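The Long, Slow Joy of the Night Train

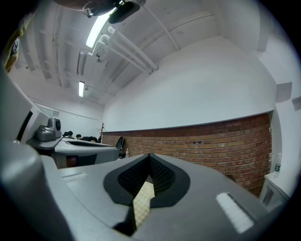
Iraklis Kokkinos swears that the only good berth is the bottom one, and he told me so three times before we had even found our car. You get the little table, he said, and you get the window, and you never have to come down a ladder in your socks at four in the morning. I had booked the top.

I'd still book it again! There is something wonderful about lying up under the ceiling of a sleeper with a reading lamp the size of a thumb, feeling the whole car lean into a curve. The line from Orden down to the coast at Miston runs 245 miles, and the night train takes its time over every one of them. By car you could do it before dinner. The train leaves at 9:40 p.m. and rolls in with the fishing boats, and I have yet to meet a passenger who wishes it went faster.

The first two hours are the social ones. People stand in the corridor with the windows cracked open, passing around grapes and salted almonds and asking each other where they're getting off. Bríd Quinlan had ridden the line 7 times and was happy to share what she'd learned: bring a sweater even in August, fill your water bottle at Orden, and never trust the clock in the dining car (it was eleven minutes slow on my trip, and the cook likes it that way).

The dining car deserves its own story. It has 2 cooks, one narrow stove and a menu that fits on a postcard. I had lentil soup with a lot of lemon in it, then a cheese pie so hot that I had to leave it alone until we were past the Petridis tunnel. The coffee is boiled in small pots and it is strong – I drank mine at midnight, which explains the rest of my night.

So I was awake for the viaduct. It stands 180 feet above the river, and the driver slows to walking pace to cross it. There was a moon. Down below I could see one farmhouse with its kitchen light on, and I've been wondering ever since who was up and what they were cooking.

Panagiotis Stamatopoulos runs the sleeping cars, and he knocks on every door himself half an hour before Miston. He brings a roll, a square of butter and a cup of tea, and he'll tell you which side to look out of for the sunrise. It's the left. Go stand in the corridor for it, even if you're still in your pajamas, as plenty of us were.

Tickets for September go on sale at the Orden station window and by phone. Ask for car three, which has the newer mattresses, and let Iraklis have the bottom berth if he's on board.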